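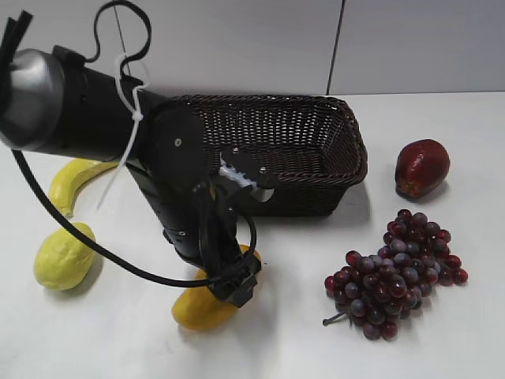

Fruit basket and table checklist, with my comments

261 shares
9 comments

I look after the play kitchen corner at Nollmont, which means I'm the one who goes round with a clipboard making sure the pretend fruit is fit to be handled, chewed and thrown. I've been asked for my list a few times now, so I've typed it up with the notes I scribbled in June left in (spelling tidied, grumbling kept!). Borrow whatever you like.

Before you start

[x] Sheet headed with the room and the set number. Ours is 2792. It's written on the storage tub lid, and I've gone over it in marker pen as the old ink was nearly gone.
[x] Last sheet to hand, so you can see what was flagged before. I had one carried over, the handle on the shopping trolley, but that's on the trolley sheet so I won't go on about it.
[x] Good light. I do mine at 9 in the morning before the blinds come down.

The basket

[x] Rim. Run your fingers all the way round, slowly. A braided rim like the one on our brown wicker basket feels lovely until an end works free, and then it's a scratch waiting to happen. Passed.
[x] Sides. Press gently from the inside and look for weave that has parted. Passed, though I'd like to see it again next time.
[x] Base. Tip it out over a sheet of paper and see what falls. Crumbs, mostly, and a raisin. Brushed out and passed.
[x] Corners. Rectangular baskets get dropped on their corners and that's where ours always go first. The last one lasted two summers. Passed.
[ ] Label. Missing. I've put in for a new one from Tralent, who do the tie-on sort that survives a wipe.

The fruit

[x] Banana. Bend it a little and look along the seam. If you can get a fingernail in, it goes in the bin, no second chances. Passed.
[x] Mango. Squeeze test. It should push back evenly, with no hiss of air. It gets called a potato by half the children and I've given up correcting them. Passed.
[x] Lemon. Check both ends, and the nub above all, as that's the bit that gets bitten. Passed with a comment: give it a proper scrub, it had something sticky on it when I picked it up.
[x] Smell. Yes, really. Put your nose in the tub. A musty whiff means water has got inside something and you'll have to find out which piece it is.
[x] Small parts. Anything with a stalk or leaf gets a firm tug. I took a leaf off a pear back in spring and the pear has been perfectly happy without it.

The table

[x] Wobble. Lean on each corner in turn. Passed, after I'd turned the foot screw a touch.
[x] Edges. Palm along all of them, then again at child height. Passed.
[ ] Top. Not signed off. It's a white top so every little mark shows, and there's a faint grey smudge towards the middle and a small dark streak as well. I don't think either is damage, but I want them cleaned before I tick the box.
[x] Floor around it. Swept, nothing rolling about underfoot. Passed.
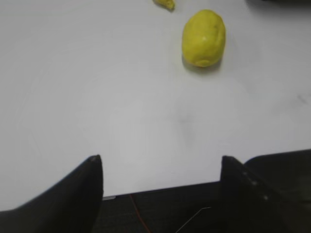
What should I use to get grey smudges off a white tabletop?

Start with warm water, a drop of washing-up liquid and a soft cloth, and give it a minute before you rub. If it's still there I go to a paste of bicarbonate of soda, rubbed lightly in small circles and wiped off with clean water. Keep scouring pads well away from it, they dull the surface and then it marks even more easily. Dry it afterwards too.

Still to do

[ ] Clean the top and look at it again.
[ ] Scrub the lemon and air dry it on a rack.
[ ] Tie on the new label when it turns up.
[ ] Copy this sheet for the Usano room, they've got the same basket and haven't had a list at all.

Next full check is in 6 weeks, and I'll bring the tub of spares with me.

9 comments
Share this 261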